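3.2 Clothing and the folding task

The garments for the laundry part of the study came from two households in Jaramillo and from a secondhand shop, Kikard, that sells by the bag. We sorted them by fabric weight before anything else. Shirts and thin cotton went into the first group, towels and pillowcases into the second, and hooded jackets and sweaters into the third. The third group gave the most trouble in every session. A hood has no flat side, and the folder has to decide early whether to tuck it in or lay it back over the collar.

In total we kept 1206 folds out of 2361 attempts. An attempt was dropped if the garment was set down and picked up again more than twice, or if the folder stopped to turn a sleeve right side out. Inside-out sleeves were far more common than we had planned for in May, when Varela wrote the first protocol, and we now think they should be timed as a task of their own.

Folders wore their own clothes. We had considered a plain smock, as Magaña used in the earlier Kitora work, but sleeves matter here. A long cuff can catch on the hem being folded, and people adjust for it -- they lift the forearm higher, or push the cuff back between garments. We wanted those habits in the record. What each folder wore was written on the session sheet by fabric, sleeve length and type of closure. Figure 4 shows a long-sleeved jacket of the kind entered as "hooded, zip."

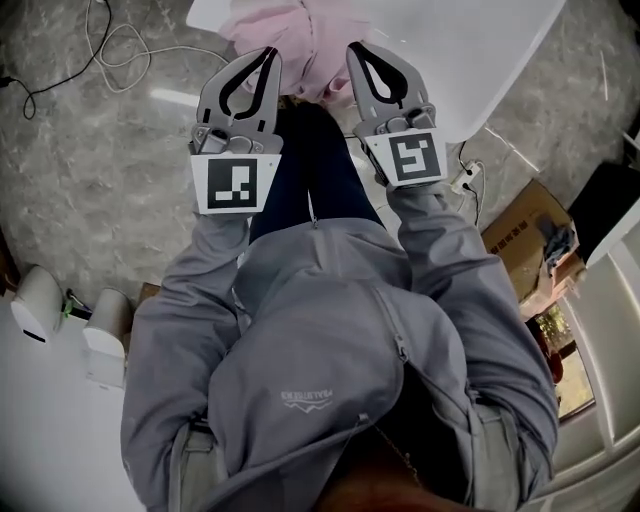
Jaramillo, Mon 6 September
Figure 4. Gray hooded jacket with a small embroidered logo on the chest. The sleeves crease along the forearms when both arms are held forward.

Of the kept folds, 88 were done by folders in short sleeves. That is too few to compare with the rest, and we report them only in the appendix. The table was an Ivberg dining table, 900 mm deep, which left little room behind a bath towel once it was spread out. Two folders turned large towels sideways to make up for this. We did not correct them, and their folds are counted with the others.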